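4. Packing the garden kit back up

Read this before you close a kit, even if you did it last season. The bags changed in August and the old order doesn't work with the new pockets.

You need: the bag, the kit card, a stiff brush, a dry rag, linseed oil (small tin, top shelf at Rilwood), the bench. Allow 17 minutes per kit the first time. Faster after that.

4.1 Clear the bench

1. Everything off. Mugs too.
2. Sweep the planks along the grain. Grit left on the wood ends up in the bag.
3. Stand the bag at the far end of the bench, straps out of the way. Don't put it on the floor — the floor by the Westhorpe door is always damp.

Note: if someone has left a half-packed kit on the bench, don't finish it for them. Move it to the shelf marked HOLD and tell Esben Overgaard.

4.2 Empty and check the bag

1. Turn out every pocket. Seeds get stuck in the bottom seams and they do sprout.
2. Brush the inside. Shake it outdoors, not over the sink.
3. Check the trim where the pockets are stitched on. Loose thread under a finger width, trim it. Longer than that, bag goes to Kirsten Vigfúsdóttir for mending and you start again with a spare.
4. Canvas marked? Sponge with cold water only. No soap, it leaves rings.

CAUTION: do not machine wash. We lost 3 bags that way at Guvside, the lining shrank and the tools wouldn't fit.

4.3 Clean the hand tools

1. Knock off dried soil with the brush. Work away from your face.
2. Wipe the blade, both sides, right up to where it meets the handle. That joint is were rust starts.
3. Feel down the handle for splinters. Rough patch — light sanding, then a drop of oil on the rag. Wipe off the extra.
4. Wiggle the blade. Any play at all, tag it and set it aside. Don't pack it.
5. Lay the finished tools out on the bench, a bit apart so you can see the shape of each blade.

Note: oiled handles need some 50 minutes before they go in a pocket. Do the paperwork, have lunch, whatever.

CAUTION: the points are sharper than they look. Pick up by the handle. If you're passing one across, handle first.

4.4 Match trowels to the card

Two trowels per kit. Same size, or near enough, and similar handles, so people mix them up. Go by the blade. Narrow scoop with a point is the one for transplanting. The rounder, more cupped one is for filling pots. Card says N and R, that's narrow and round.

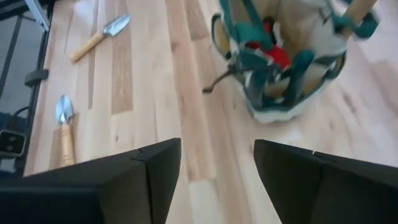 Fig. 4 — Both trowels out on the bench, bag behind.

If you've got two N or two R, check the next kit along, they probably got swaped.

4.5 Load the bag

1. Trowels first, blade down, one in each side pocket. Handles should stick up enough to grab.
2. Gloves in the middle, folded together.
3. Twine and labels on top of the gloves.
4. Kit card last, facing out.
5. Lift by both straps. If it tips, the trowels are in the same side — redo step 1.

Sign the card. Initials are fine but readable please (Grímur Vídalín has asked twice).

Finished bags go on the Briem rack, slots 1 to 13, straps to the front. Pickup is Thursday morning. Missing parts, ask Brynhildur Frandsen before you order anything.

Next: 5. Watering cans and hoses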